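Two Days at the Stitholm Kitchen Fair

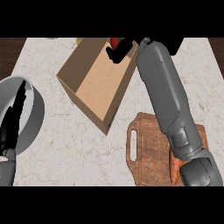 Marble countertop with an open cardboard box on it, seen from above.

I have wanted to go to the Stitholm kitchen fair ever since we started talking about redoing our kitchen, and this April I finally got on the train with my friend Vega and a tote bag full of snacks. Best decision ever (the snacks, and also the fair)!

The old grain hall is huge. They had 576 exhibitors signed up this year, and I'd guess we walked past half of them just trying to find the coat check. Vega likes a plan and had marked up the floor map in three colors. I like to wander, so we split up by the main doors and agreed to meet for lunch, and then of course we ran into each other ten minutes later at the same cheese stand.

My favorite stop by far was Stedetti, a family shop that cuts stone for counters. A very patient man named Tadeo Espinoza let me ask every question I had been saving up, and I had a lot of them. Is marble really that fussy? Well, yes and no. He told me lemon juice and red wine are the big troublemakers, and that you should seal it, wipe up fast and then make peace with whatever happens anyway. His mother has rolled out dough on the same slab since before he was born and it has marks all over it, and she won't hear of having it polished. I loved that! I came home wanting marks on everything.

The tour of the Uysal workshop was 900 steps from the hall according to the sign, and it felt like more in my new sandals. Wear real shoes! They run groups through every hour and give you ear plugs, and you get to stand behind a rail while the big saw goes through a block. It's so loud, and there is water everywhere, and I could have stayed all afternoon. Our guide talked very fast and I missed most of the part about drainage.

Lunch was a potato pancake with sour cream, eaten standing up. The line for tables was silly. Go before noon or bring your own.

Day two was faucets, drawers and a Flovex talk on sink sizes that ran way over, but I did learn that I've been measuring our cabinets wrong (sorry, honey). Vega ordered a range hood on the spot. I picked up a pile of brochures and a very small sample of gray stone that is now holding down the mail.

Tickets for next year go on sale in the fall, and Vega has already claimed the window seat on the train.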